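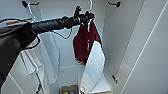

Prerness arm and hand kit: six weeks of hanging clothes, and one fault that took us two weeks to pin down

We bought the Prerness arm to replace an older Dreltine unit, and we use it for one job: taking hangers off wall hooks in a closet and putting them back. It's a dull task and a hard one. Wire hangers are thin, they bend, and the load on them swings.

Setup was easy. The arm came calibrated, the mount lined up with our old bolt pattern, and the software (Cuvonance, sold separately) found both joints and hand on the first try. The manual is clear except for the chapter on force limits, which reads like it was written for an earlier version.

For the first 222 cycles I had no complaints. The fingers close well around a wire hanger just under the hook, and a shirt or a towel is no trouble.

Then it started letting go. The hand would lift a hanger clear of the wall hook, move partway across, and open. There was no error and no stop. Cuvonance logged the release as a normal place, so the arm carried on to the next hanger with the first one on the floor. Over the next 1,000 cycles we logged 23 drops. None of them did any damage, but a hand that opens on its own and reports success is a safety matter, and I would not run this arm over anything breakable or anywhere near a person until it's sorted out.

We suspected the fingertips first and changed them. No difference. Then we suspected the weight, and tried bare hangers. It dropped those too, though less often.

The cause was the cable. On our unit there is slack in the black cable under the last section of the arm, and it hangs in a loop right behind the hand. When the wrist turned far enough on a reach up and to the right, the loop pulled on the connector and the hand lost power for a moment. On restart it goes to its default position, and the default is open. Holding the wrist at that angle and tugging the cable gently gave us the same drop every time.

Prerness support answered in 2 days and sent a clip and a longer strain relief. They also pointed us to a setting called "hold on restart," which is off from the factory. It should be on. With the clip fitted and the setting changed we have had no drops, but the false "placed" message is still in the software, and Cuvonance has only said it's on their list.

Other notes:

The wall hooks need room. One of ours is close to the corner and the low one is on the side wall, and the housing is bulky enough that the low one is awkward to reach.

Noise is fine. You can talk over it.

The Tóth hand fits the same wrist and closes on loss of power. It costs more and is slower. If I were buying again for hanging work I'd price both.

Three stars out of five. The arm itself is good — smooth, accurate, easy to mount. The cable routing and the restart behavior should have been caught before it shipped. If you already own one, check the connector and turn on "hold on restart" before the next run.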